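The Snack Table

Hiwot Mekonnen had the table cleared by noon, or as cleared as it ever got. The cables stayed because they always stayed. Her brother-in-law had run them across the top the year they moved to Gevstead, and moving them meant finding out what each one was for.

Her aunt's flight got in at six. Mekdes Ambaye was eighty-one and had not seen the family in 24 years, and she had asked for one thing over the phone, which was not to be fussed over. So they had agreed there would be no dinner. There would be tea, and there would be snacks, set out on the white table where everybody could reach.

"She'll say she isn't hungry," said Getachew.

"Then she can not be hungry sitting next to them."

He had been to Tamiru's on the corner and come back with two bags. He tipped them out and things slid everywhere. Hiwot looked at the pile. Half of it was what he liked himself.
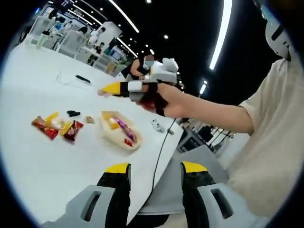

She wanted the good ones near the chair by the window and the rest wherever they fit. Getachew wanted everything mixed. In his view a person should have to dig a little. They had been married long enough that neither of them raised their voice about it. She moved a few to the left, and when she went to fill the kettle he moved one back.

Mariann Pap from next door came in without knocking, as she did, and stood with her hands in her pockets.

"Who's all this for?"

"My aunt. From Bulia."

"The one who raised you?"

"For a while," said Hiwot. It had been four years, from when she was six until she was ten. Her aunt had worked in a shop then, a narrow place with a bench outside, and in the evenings she would bring home one sweet in her coat pocket. She never said it was there. She hung the coat on the nail behind the door and went to wash her face, and Hiwot was supposed to go and look. Some nights the pocket was empty, and she learned not to say anything about that either.

She had not told Getachew about the coat. She didn't know why. It had never come up.

Mariann picked up a wrapper, read the back of it and put it down in a different spot. Now there were three of them arranging.

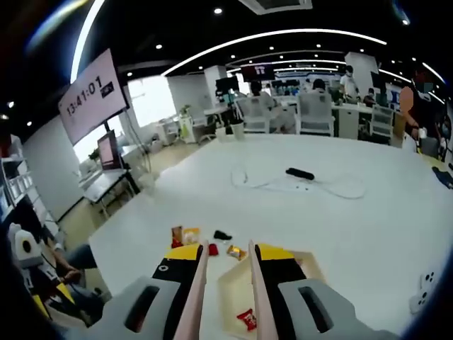
"Does she even like sweet things?" Mariann asked.

"She used to keep the wrappers," said Hiwot. "She flattened them with her thumb and put them in a book. I never saw her eat what was in them."

Mariann thought about that and sat down. Getachew stopped moving things.

At four the phone rang. It was Grażyna Rutkowska, who was driving Mekdes from the airport as a favor, and she wanted to know about parking. Hiwot told her to use the side street and to ignore the sign. Then she went upstairs and changed her shirt, and then changed back.

The car came almost an hour late. Her aunt was smaller than she had been on the phone. She held Hiwot's face for a while at the door and said she looked tired, and she shook Getachew's hand as if he were delivering something. She kept her coat on. It was the middle of June and warm out, and Getachew offered twice to take it.

"I'm comfortable," said Mekdes.

They sat her by the window. She looked over the table and said it was a lot, and that she wasn't hungry. Hiwot poured the tea. Grażyna ate three things in a row and talked about the traffic — there was a lane closed outside Skillard — and Mariann asked about the flight. The light moved off the table and onto the floor. Her aunt drank two cups and touched nothing.

When it was time to show her the room, Mekdes stood up slowly and finally let go of the coat. She handed it to Hiwot, not to Getachew.

"Is there a nail?" she said.

"There's a hook. Behind the door."

"Hang it there. I'm going to wash my face."

They heard the water start down the hall. Getachew had begun to collect the cups. Hiwot stood in the hallway with the coat over her arm for a minute. She hung it on the hook and straightened the collar, and then she put her hand in the pocket.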